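Letter tray, groove too tight for some blocks
Woodwork for Learning board – 4 replies

oskari_s
I'm making spelling trays for a nursery in Stestmont. Pale wood, long and shallow, with a groove and a thin raised strip on the near side to stop the letters sliding off. The blocks are a bought set, red and blue, lowercase in white. Nominal size is 30 mm, but they vary. Should I size the groove to the largest block or sand the odd ones down?

pelkonen_p
Largest block plus clearance. Don't sand them, you'll go through the colour at the corners. Measure 13 or so with callipers, take the maximum and add 2 mm. Less than that and small hands can't seat a block if it arrives at a tilt. 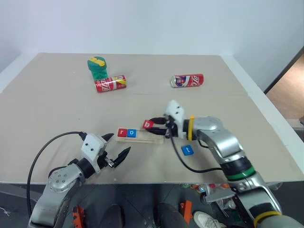

The other thing to settle is tray length. For three- and four-letter words I leave one block's width spare at the right-hand end, so the last letter can be put down and pushed left.

NWong
Disagree on the 2 mm. With that much slack the blocks rotate and the word looks ragged. I use 1 mm and chamfer the top edge of the strip, which guides the block in. Spare length at the end I agree with.

pelkonen_p
A chamfer works if the strip is thick enough to take one. On a thin strip you're left with very little standing height.

NWong
Fair point. Mine are 6 mm.

oskari_s
Mine is 3, so no chamfer. I'll cut one tray at 1 mm and one at 2 and send both to the nursery. Does colour matter? The set doesn't separate vowels from consonants.

vuorinen_n
Not for fit. For teaching, I'd prefer vowels in one colour, but the Pitisix sets are mixed as well and our group copes – they go by the shape of the letter.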